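Planning and Control Software for Two-Arm Computer Disassembly

Final project report

Summary

Our project built the planning and control software for a pair of robot arms that take parts out of old desktop computers. The work was done for the Jarnow lab at the Trarkville campus. We were given the arms, the bench and the grippers, and we were asked to write the software that decides which part to remove next, plans the motion, and recovers when a grasp fails. We did not design any hardware.

Background

Most desktop towers are taken apart by hand. The steps are simple, but no two cases are quite the same. Cables get in the way, latches open in different directions, and parts have often been removed before the computer reaches the bench. A fixed program of recorded positions worked for one case model in our early trials and failed on the next. We decided to keep the recorded approach as a baseline and write a planner that works from a list of parts and what is blocking them.

Software structure

The system has four processes that pass messages to each other. Perception finds the parts and estimates their positions. The task planner, which we named Gerlach, picks the next action. The motion planner turns that action into a path for one arm or both. The executive, named Nangate, sends the path to the arms, watches the forces and decides whether to carry on, retry or stop.

We kept the processes separate so each one could be restarted without homing the arms. This cost us some time at the start but made testing much faster.

Perception

We trained the part detector on 1,000 labelled images of open cases. Power supplies, memory slots and drive cages were found reliably. Cables were the weak point. They bend, cross over each other and change colour under different lights, so we stopped trying to follow single wires. The detector now marks the whole bundle as a region the gripper should avoid unless the current action is to move the cables.

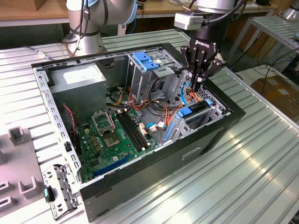

Prepared by the student software lead
Perception and Planning, Jarnow Project
5/5/24

The approach into the drive bays is the hardest part of the job. The power cables sit right beside the latches, and the fingers have to come down from above with little room to either side. Our first version used a single approach direction and gave up if it was blocked. The current version samples several directions, throws out any that pass through the cable region, and picks the one with the most clearance from the case walls.

Motion planning for two arms

Both arms are planned together only when both need to be inside the case. The rest of the time one arm is treated as a fixed obstacle while the other moves. We tried planning them together for every action, but the planner often ran out of time and the paths were no better.

Each path is checked again just before it is sent. If the case has shifted since the last camera reading, the path is thrown away and perception runs again. We added this check after a gripper finger pushed on a drive cage and moved the whole case along the bench.

Force limits

Nangate reads the wrist force at every control cycle. When a limit is passed, the arm stops, backs up along the path it came in on, and reports the failure to the planner. We started with one limit for all actions. It was too low for pulling connectors and too high for touching latches, so each action now has its own value in a settings file.

Testing

We ran 200 drive latch attempts with the planner and counted a success when the latch was open and no cable had been pulled. There were 153 successes. Of the failures, 26 were caused by a cable caught between the fingers. The others were mostly position errors, along with a few cases where the motion planner found no path.

The recorded baseline was faster on the case it was set up for. It could not finish on any other case, so we did not compare times.

Problems and remaining work

The cable region is too cautious. When a bundle lies across the middle of a case, the planner sometimes marks a part as blocked that a person could reach easily. Depth readings on bare metal brackets are also noisy, and we filter them more heavily than we would like, which slows down each cycle.

Screws are still removed by hand before a run. Gerlach has an action type for unscrewing, but there is no controller behind it yet. The next group should also move the force settings into the part list, where they can be kept with the part they belong to. The code, settings files and test logs are on the lab server in the project folder.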